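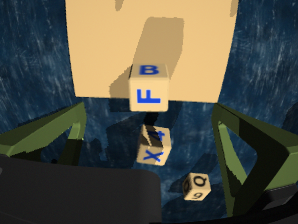 Is the paid version of Drostano worth it if you mostly follow foreign ministries and embassies?

For most people the free version will do. The paid one makes sense if you need to go back and find who said what, and when, in a dispute between two governments.

Drostano review
By Antonina Moroz
Updated 04/06/2021

Drostano is a tracker for diplomatic news. You pick countries or pairs of countries, and it collects statements, travel notices, expulsions, recalled ambassadors and visa changes into one running list. It works in a browser and on a phone. I used the paid version for 4 months while covering consular affairs, and the free one before that.

Setup is quick. You make an account, choose your pairs and set how often you want alerts. The default setting sends every item as it comes in, and that is too much. On my first day following a row over a canceled ministerial visit I got the same statement from the ministry, the embassy and the minister's own page, each as a separate alert. Change it to the hourly digest before you do anything else. The option is under Delivery, not under Alerts.

The main list is good. Each item shows the original text first and the translation under it, with the time it was posted in local time and in yours. Translations from Spanish and French are clean. Arabic is weaker. Hazem El Sherbiny, who edits our regional page, checked a batch for me and found that "summoned" and "invited" had been swapped in two of them. In this line of work those words can't be swapped. The company says its translations are reviewed by staff, but items go out before the review is done, and corrected ones are marked only by a small gray dot.

Search is the reason to pay. The free version goes back 30 days. The paid version goes back to when the service began, and you can limit results to one office or one speaker. I looked up every statement on a border closing and got 822 results, sorted by date, with duplicates folded together. Exporting them took a few minutes. The file opened without trouble in a spreadsheet, although the links to scanned letters came out as plain text and had to be pasted in by hand.

Coverage is uneven. Large embassies are followed closely. Consulates are not, and a lot happens at consulates: voting by citizens abroad, protests at the gate, officials being turned away from events. When I asked about this, support replied the next morning that honorary consulates were left out on purpose and that career consulates were being added. A page on the site now lists 1,168 posts. Several of the ones I checked on it had no items at all.

The phone version is slower than the browser version and logs you out after updates. The map view looks nice and I stopped using it within a week. The color for "talks suspended" is very close to the color for "talks scheduled."

Kenza Ait Brahim, who shared the account with me, liked the notes feature more than I did. You can attach a comment to any item and the other person sees it right away. There is no way to make a note private on a shared account, so keep source names out of it.

Price is per seat, billed yearly, with no monthly plan. You can cancel by email only. I tested this in July and the refund for the unused part arrived, less a fee that is mentioned in the terms.

Good: search, original texts shown first, export.
Bad: Arabic translation, thin consulate coverage, no monthly plan.

Rating: 3 out of 5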